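Handout 4: Drinking vessels – form, capacity and handling

Read before the practical. Bring a ruler, a soft pencil and the glossary from Handout 3. The cups and mugs from the Skurby tray may be handled at the bench; the Imhof pieces stay in their box until Ineke Nijs has signed them out.

## 4.1 Terms

A **cup** is a drinking vessel normally used with a saucer. Its foot is narrow, its wall flares, and its handle is sized for two or three fingers. A **mug** is used without a saucer. Its wall is usually straight or nearly so, its base is broad, and its handle takes most of the hand. A **beaker** has no handle.

The boundary between cup and mug is one of use as much as of shape. For this course, record a vessel as a mug if the diameter of the base is more than two thirds of the diameter of the rim. Vessels with a well on a matching saucer are recorded as cups whatever their proportions.

The **rim** is the upper edge of the wall. The **lip** is the part of the rim that meets the mouth; on most mugs the two cannot be told apart, and "rim" is enough. The **foot ring** is the raised ring under the base. It is often left unglazed so that the piece does not stick to the kiln shelf.

## 4.2 Colour and glaze

Record the outside first, then the inside, then the rim. Where all three match, one entry will do. Use plain colour words: "light blue", "grey-white", "reddish". Trade names for glazes are not accepted, as the same name covers different colours from one maker to the next.

Many mugs have a coloured exterior and a white interior. A white interior shows the strength of tea or coffee and makes staining easy to find during inspection. A **band** is a strip of colour running round the wall. Note its colour and whether it lies near the rim, at mid-wall or near the foot. If only part of the wall is in view, write "band, extent not seen" and leave the position open.
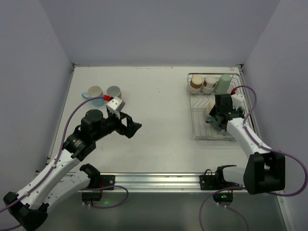 Department of Household Ceramics, Flerville

The two mugs at the far left of the table differ in the features listed in 4.2. One is light blue outside and white inside, with its handle turned to the left. The other is slightly smaller and has a pale grey-white rim and a reddish band on the outer side. A record made from this view alone should give no handle position for the second mug, and no capacity for either.

Relative size may be entered ("smaller than no. 1"), but only as a comparison. Vessels standing at different distances from the viewer should be measured before the entry is made final.

## 4.3 Capacity

Two figures are taken.

1. **Brimful capacity** – the volume held when the liquid is level with the rim.
2. **Working capacity** – the volume held to a line 10 mm below the rim.

Method: place the dry mug on the balance and set the reading to zero. Fill with water at room temperature to the required level and read the mass in grams. Take one gram as one millilitre; the error is well below that of judging the level by eye.

Worked case, Aso mug, straight wall:

- Brimful: 242 ml
- Working: 181 ml
- Difference: 242 − 181 = 61 ml

The internal radius follows from the difference. A slice 10 mm deep with a volume of 61 ml has an area of 61 cm², giving a radius of 4.4 cm and an internal diameter of 8.8 cm. Check this against the ruler. A gap of more than 2 mm between the two results means that the wall is not straight or that the level was misread. Regula Kaufmann's note on tapered walls (in the folder) gives the correction.

## 4.4 Handles

Handle position is given with the vessel upright and seen from the front of the bench: left, right, front or rear. It describes how the mug was standing and is not a property of the mug. Handle **clearance** is the widest gap between the inside of the handle and the wall. Measure it at right angles to the wall.

Do not lift a vessel by the handle before the joints have been checked. Support the base with the other hand.

## 4.5 For the practical

Work in pairs. Each pair records two mugs on one sheet, with separate entries for exterior, interior, rim, band, handle position, clearance and both capacities. Leave a field blank if it was not measured – a dash means "feature absent".

Sheets go to Lotte Verstraete. Further reading: section 59 of the bench manual, on foot rings and kiln marks.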